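Jinalia open day, kitchen tools in the simulator

gosta_fan
16/07/2021
Went to the open day at the Jinalia lab in Cisternas. Most of it was simulation on a big screen, with a gripper and a set of kitchen tools. They ran the demo in the Clika software and let us sit in for 10 minutes per group. We got the knife first.

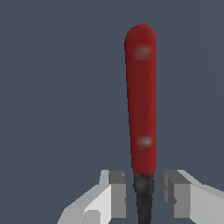
The guy at the desk said they had queued 600 grasps for the day and we could pick which ones to replay. Parking was free if you went in the back way. The coffee was bad.

mill_and_lathe
Did they show the real arm at all? I drove two hours for the January one and it was switched off.

gosta_fan
Not while I was there. Someone in the next group said it was on for the late session.

torquewrench3
I was in the late session. It was on for 3 minutes, then a talk. I don't see the point of an open day built on simulation. You can make anything look good on a screen.

gosta_fan
I disagree. The replays I saw weren't picked to look good. We had the fork up after the knife and spent longer on it.

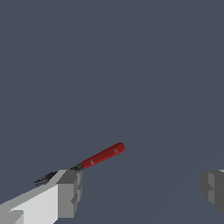 Grasp planning was the part I went for, and the staff were happy to stop a replay and talk about it. With the fork we asked them to stop where the fingers were wide apart and the fork was over by the left one, with its red handle sticking out into the gap. Two of us argued about whether you could close from there. The desk guy said to try the handle, my neighbor wanted the neck.

mill_and_lathe
Handle. More to hold on to.

torquewrench3
Neck. A round handle can roll on you. Still not worth the drive if the arm is off.

shop_bench_2
Depends on the pads. Does anyone know if Gosta is doing an open day too? Their site has nothing on it.

gosta_fan
I asked at the desk. They hadn't heard of one. I'll post here if I get an email.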